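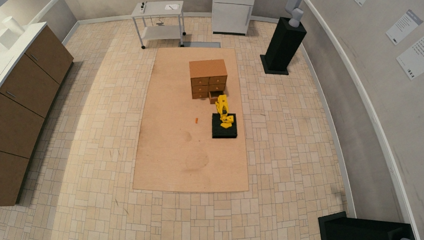
Bench four, bottom right drawer open. The yellow arm is the patient.

The work order said the arm was missing the drawer by 5 millimetres. It didn't say in which direction, which is how you can tell a work order was written by somebody on their way to lunch.

I am the service department for the Carhuamaca benches. There is a second chair in the service department, but it has the spare cables on it.

The job of the yellow arm was to open and close the drawers of a small dresser. It had done this 3,134 times, according to its own log, and I saw no reason why it would lie. Stesurach, who made the arm, recommended a fresh calibration every 721 cycles. Cindex, who paid for the arm, recommended that I stop bringing this up.

So I began where I always begin, by asking the arm where it thought it was.

It thought it was home. It gave me six joint angles to three decimal places, with the confidence of a man giving directions in a town he left in his teens. I sent it to the zero pose and laid my steel rule along the base. The base was square. I checked it again from the other side, in the hope that it wouldn't be, and it was square from there as well.

"You've moved," I told it.

The arm held position.

I undid the shoulder cover and looked for the usual things. A cracked connector. A screw that had decided to see the world. Belt dust, in the quantity that makes you put your coffee down somewhere else. The inside of that shoulder was tidier than my kitchen. I put the cover back on and had one screw left over, so I took the cover off again and found where it went.
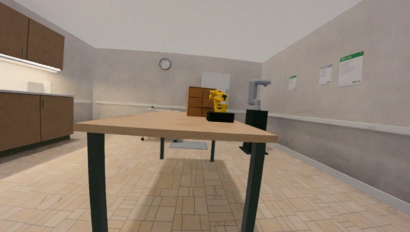
The yellow arm at its end of the bench, with the grey one standing by on its pedestal.

The grey arm was not on the work order. It was a Billomden, a good deal taller, and it had never once asked for me. I have known people like that. You work beside them for years and all they ever need is a wipe with a dry cloth. I gave its column a suspicious look on the way past and went to fetch the laptop.

By now it was ten past three in the afternoon, or so I wrote on the sheet. I ran the calibration from the top. Shoulder, elbow, wrist, each one creeping up to its stop and backing off again, like somebody trying a bath with one toe. The routine asks you at every stage whether the movement was smooth. You may answer yes or no. I have often wanted a third box.

The elbow took two goes. On the first it stopped early and reported fault 676. I looked up fault 676 in the manual, where it said to see fault 675. Fault 675 said to contact the service department.

I contacted the service department. The service department moved the cables off the other chair, sat down, and had a biscuit.

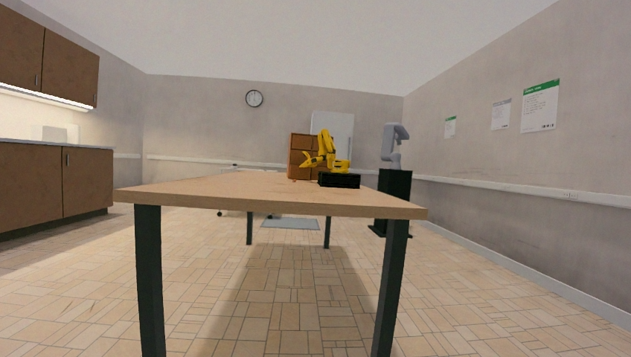
Then I thought about the dresser. I had spent an hour and a half asking the arm where it was, and it had occurred to neither of us to ask the furniture. I got down with the rule. There was a pencil line on the board, my own, from April, marking where the back of the dresser ought to be. The back of the dresser was 5 millimetres behind it.

Of course it was. Every time the arm closed a drawer it gave a small, conscientious push at the end, and the dresser had been backing away from it ever since, a hair at a time, as you would from a keen talker at a wedding.

I slid the dresser up to its line and put a strip of double-sided tape under each side. I ran the elbow again and it passed. Then I set the closing force down a notch and entered the new offsets, which were the old offsets.

The form has a space for the cause of the fault. I wrote "furniture". The form came back in the morning from Cindex, asking whether the furniture was under warranty.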